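Casley Entryway Cubby System

Our largest open-front storage unit, made for the few square feet inside the door where everything lands at the end of the day. If your hallway is a pile of shoes with a coat on top, we think you're going to love this one!

The Casley began as a single bench-height box and has been growing ever since. The current version is a full wall of open cubbies with matching closed cabinets, and you can start with one column and add to it whenever you like (next year, next apartment, whenever). Each column is 36 inches wide and fits together with the same cam locks and the same hex key.

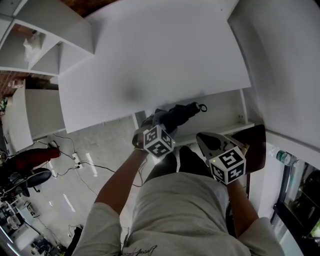

We get asked about assembly more than anything. One column takes an evening, and a second pair of hands helps a lot when you set the top board. Lay out the panels on the carton first, fit all the dowels dry, and leave the back for last. Please do use the wall strap. It's in the small bag with the shelf pins, and it works on drywall, plaster or brick with the right anchor.

What goes where

Bags and hats do best up high, shoes down low, and the middle row is for whatever you grab on your way out. Long things were always the trouble with earlier versions, so the Tarik side bay runs the full height of the column with no shelf in the way. Umbrellas, a yoga mat, a broom, one very stubborn hockey stick: they all stand up straight in it. The drip tray at the bottom lifts out and rinses off in the sink, and we're a little in love with it.

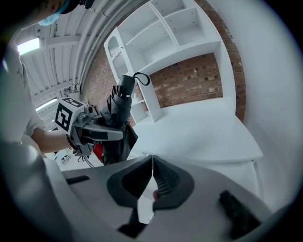 Finishes

White is the one most people pick, and it brightens up a dark hall like you wouldn't believe. Kirkusska is our warm gray, new in September. Both wipe clean with a damp cloth and a drop of dish soap.

Good to know

Item number: 766
Column width: 36 inches
Sold as: single column, double column, Tarik side bay
Hardware: cam locks, dowels, hex key, shelf pins, wall strap
Made by: Vasiliauskas

Over 900 columns went out last year, and replacement shelves, pins and drip trays can all be ordered separately.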